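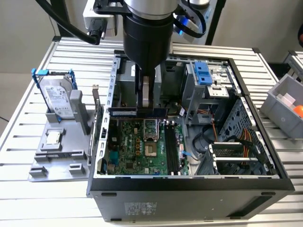

**Old office computers get new memory at Pemby repair hall**

The repair hall in Pemby has started to work on 661 desktop computers that local offices gave away in June. Most of them are old towers with two memory slots, and many came without a processor.

Ming-te Mak, who leads the work, said each tower is laid on its side and the side panel is taken off first. After this the memory and the missing parts are put in.

"The cases are still good," she said. "It is a pity to throw them."

The ready computers will go to nine schools. Tsz-kin Choi of Daltex, the firm which pays for the parts, said the first schools should receive them before the autumn term.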